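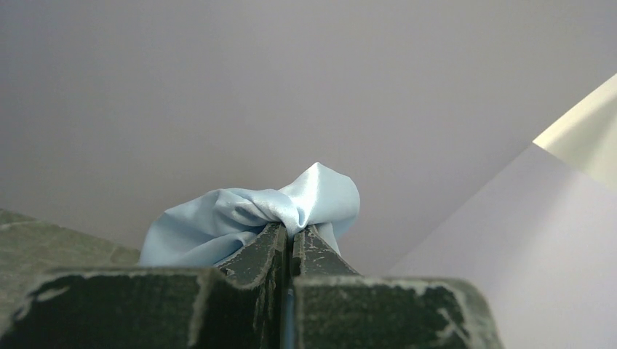

Cloth is the reason I drove over to Dondcombe in the first place. My own after-school robotics group has been stuck on rigid things for two years (blocks, cups, a plastic egg that we are all sick of), and when I heard that the student club there had spent a whole year on fabric, I asked if I could come and get in the way for an afternoon. They said yes, come Thursday, bring shoes you can stand in. By the time I had been there ten minutes I was bent over a table watching two dark, scuffed fingers hold a bit of light blue cloth by a single pinch, the rest of it bunched up around the tips with a shine on one fold like a satin ribbon. I could have watched that for an hour. The whole club is about that pinch, really. Where do you grab something that has no edges you can trust, and what do you do with it once you've got it?

The club meets in the old drafting room at the back of the Coughlan building, up a flight of stairs that I managed to miss twice. If you go, come in by the side door near the bike racks and keep walking past the kiln room. Parking is free after three. There are six students in the core group, plus a looser crowd who drift in from other classes when there's a demo or when somebody has brought food. The day I went there was both.

Bernadette Gallagher teaches the class that the club grew out of, and she met me at the top of the stairs with a marker already in her hand. She'd been in the middle of an argument about folding. The question on the whiteboard was whether a robot should flatten a cloth first and then fold it, or whether it can skip the flattening if it finds two good corners. I'd never given this a minute's thought in my life and within a quarter of an hour I had strong opinions. (Find the corners! Skip the flattening!) The students were very patient with me.

How a session works

They split the afternoon into two halves. In the first, everybody drives. One student takes the controls and moves the arm by hand, so to speak, through a whole task: reach, pinch, lift, lay it down again. Another student keeps the log. Each attempt is saved along with what the wrist camera saw, and the log keeper adds a short note, things like "two layers" or "slipped, regrabbed." They have 2205 attempts saved so far and want to reach 3000 before the end of June, when the room gets taken over for summer courses.

I got a turn. It is much harder than it looks, and I say that as somebody who has driven a lot of little wheeled robots through a lot of tape mazes. With a block you know when you have it. With cloth, you close the fingers and you may have caught one layer, or three, or a crease that pulls straight out the moment you lift. On my first try I came up with nothing at all. On my second I got the whole heap, which earned me a round of applause and the note "took everything" in the log. I was told that bad attempts get kept too, marked as bad, so I have made a permanent contribution to science.

In the second half they train on what they've saved and then let the arm try it alone. This is the part I had come for. The student running the laptop read out a countdown, everyone went quiet, and the arm moved down, waited a little, and shifted sideways before closing. That sideways shift got a cheer. They'd been seeing it for a couple of weeks and think it picked it up from one particular student, who always nudges the cloth before she grabs it. Her name is Clodagh Mulligan and she was both proud and embarrassed. "I didn't know I did it," she told me. "I do it with laundry at home too. I checked."

The autonomous runs that afternoon were mixed. Some were lovely. A few missed by a finger's width and closed on air with total confidence. One got a good grip, lifted, and then just stayed there, holding on, until somebody leaned over and pressed stop. The group took all this in very good spirits and wrote it down.

What they have learned about fabric

I filled four pages of my notebook with this, so I'll give you the bits I'm taking home.

Shiny cloth is a pain. The highlights move when the cloth moves, and the model seems to want to chase them. The club mixes shiny and dull pieces in every session now. Earlier in the year they did a month of one and then a month of the other, and the results went strange in a way that took them weeks to sort out.

Fingertips matter more than motors. They went through a lot of tip shapes. Broad tips push the cloth away ahead of them, so they settled on narrow ones. They've also tried sticking various things to the inside faces for grip. Rubber from a bike tube was good for two days and then collected lint.

Change the drivers often. If one person does all the driving, you get that person's habits, nudges included. They swap every twenty minutes with a kitchen timer, and the timer is obeyed even in the middle of a good streak, with some groaning.

Write the note right away. Clodagh was fierce on this. If you leave the notes for the end of the day, every attempt becomes "ok."

The Firnari challenge

All of this is aimed at something. The Firnari is a small regional contest for school and college teams, and this year it has a soft objects event for the first time: a heap of cloth goes on the table, the arm has to pick out one piece, and then it has to lay it in a marked square. Points for speed, points for neatness, and a bonus for doing it on a piece the team has never handled. The budget limit is 700 dollars for anything you add to the arm, tips and sensors and so on, and the Dondcombe team is well under it. Most of what they spent went on fabric. There's a store called Grurberg two streets over that sells them its remnants by the bag, and the bags have become an event of their own. I was there for the opening of one. Everybody got to feel everything and make a prediction, with the slippery pieces passed around like rare stamps.

They're aiming for neatness, and will take whatever speed they get. Bernadette would like them to go for the bonus. The students think she's dreaming, but I noticed that two of them had started a separate page in the log for pieces that nobody is allowed to train on, so I suspect she's winning.

If you want to go

Visitors are welcome on club days as long as you let them know first. Plan for two hours at least. The first half is a better time to ask questions, and the second half is better for sitting still and holding your breath. They will offer you a turn at the controls and you should take it! Bring a scrap of cloth if you have an odd one lying around, the odder the better. I had nothing with me but a handkerchief, and it got three tries before I left. The arm managed it on the third, by a corner, and held it up for long enough that I got to be ridiculously pleased about my own handkerchief.

There's a vending machine on the ground floor that only takes coins, and a very decent bakery across from the side door that closes at five. I missed it by a few minutes because I'd stayed to watch one more run, then another one.

I'm going back after the contest. In the meantime my own group has been told to bring in socks, tea towels and anything else that flops, and the plastic egg is going in a drawer. Our gripper has wide flat tips, so we'll be starting there. Clodagh has offered to send over the drawings for theirs, along with a list of the ones that didn't work, and I've asked for the list first.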